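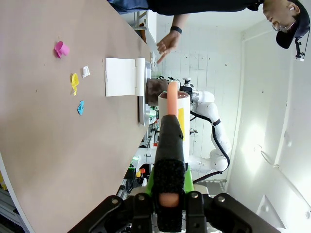 Figure 7.1 A gripper holding a white container while a person points to a paper pad on the same table. A second arm stands against the wall.

Chapter 7
Sharing the Work Area

Chapter 2 dealt with robots kept behind fences. Many smaller robots have no fence, and people reach into the same space to set out parts, fix a mistake or show a co-worker what comes next. Figure 7.1 is typical of this kind of work. The rules for it are less simple than the rules for a locked cell, and more of them depend on what people do.

A standard tells you what level of safety must be reached. A site rule tells you how your workplace reaches it. Good practice covers the rest – the habits that are not written into either but that a careful crew keeps anyway. You will need all three in this chapter, and you should be able to say which is which.

The first job is the risk assessment. It is done for the whole task: the arm, the gripper, the object being held and everything on the table. A robot that is safe with an empty gripper may not be safe when it is carrying something long or sharp. If the object changes, the assessment is done again. The same applies when a second arm is added, even if it will be switched off for most of the shift.

Case study: Prindasham

In October, the Prindasham workshop reviewed its shared benches. Salamatu Fashola, the shift supervisor, went through 172 log entries and found 16 in which a person had reached across the table without first calling a stop. No one was hurt. The site rule said only to "take care near the arm", and new staff had read that in different ways.

The rule was rewritten. Before a hand crosses the marked line, the operator says "hold", pauses the arm and waits for a reply. Loose cords and lanyards are tucked in or taken off. The full wording is in Appendix B, along with the Bretwood version, where two operators work at each bench.

Key terms: collaborative operation, protective stop, reach zone, residual risk

7.1 Who Is in Charge of the Stop?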